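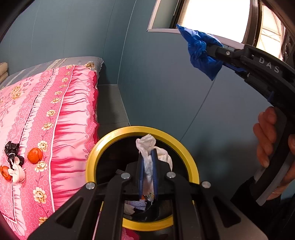
Households wanted - Grondville and Platberg

Flekadov is looking for homes to take part in a rubbish diary. Runs through September. No experience needed, you just live as normal and write down what you chuck out.

What's involved:
5 minutes each evening, paper diary or online, up to you
Bedroom, bathroom and kitchen bins. Not garden waste
One short phone chat at the end, daytime or after 6pm

Who we want: renters, owners, shared houses, families, people on there own. Over 1,000 homes signed up last time but hardly any flats, so flats please!! You must be 18 or older and have your own council bin or a shared one in the building. One diary per household.

What you get: £99 in shopping vouchers, paid once the diary is in. Missed a day or two, fine, still send it. Half empty diaries we can't pay for, sorry.

We don't need names of anyone else in the house. Don't write down anything private, "post" or "packaging" will do. Diaries are shredded after typing up.

To apply: fill in the form at the Ninh Street office or ask for one by email. Put DIARY in the subject line. Tell us your postcode, how many live with you and wether you're in a house or flat. Replies within the week, places go quick.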